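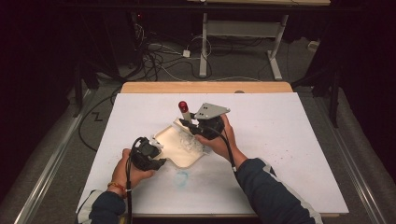
Halldóra Mikkelsen reckons the arm should never be blamed before the examples are. "Watch fifty of your own clips," she told us back in May, "and then tell me the model is the problem." We did, and she was right – half of our early clips showed us dithering over the tray while we made up our minds.

So the Widach project became a project about collecting good examples, and it has been the most fun we've had in this course!

How we collected

We used two hand-held grippers, one in each hand, so whoever was recording could work at a natural speed with no arm in the room at all. The main task was tidying: get hold of a shallow tray with crumbly white material in it, keep it steady and deal with whatever had spilled. Loose stuff is great for this (and a pain to reset) as it never lands the same way twice. We worked over a white board on the table, and the crumbs are pretty hard to see against it. A darker board is on the list for next term.

Our goal was 3,000 clips. We finished with 903 that we were happy to train on, after throwing out 231 for dropped tracking, long pauses or a head turned away from the hands. The head view matters more than we expected. If you glance at the clock, the clip is gone.

Patricio Ocampo wrote the sorting script, which we named Gikel, and it saved us whole evenings. It flags any clip where a gripper stays still for more than 2 seconds, and one of us then checks it by eye.

What changed along the way

At first we each had our own style. Patricio pinched the rim, the rest of us pushed from the side, and the model learned a strange mixture of both. We wrote a one-page guide, stuck it on the wall of the Sallstead lab and recorded the tray task again from scratch. The new batch was smaller, but the practice runs looked much smoother – we cheered at the first clean one.

Still to do

Cables need a better route down the forearm. We also want left-handed recordings, and a second colour of tray.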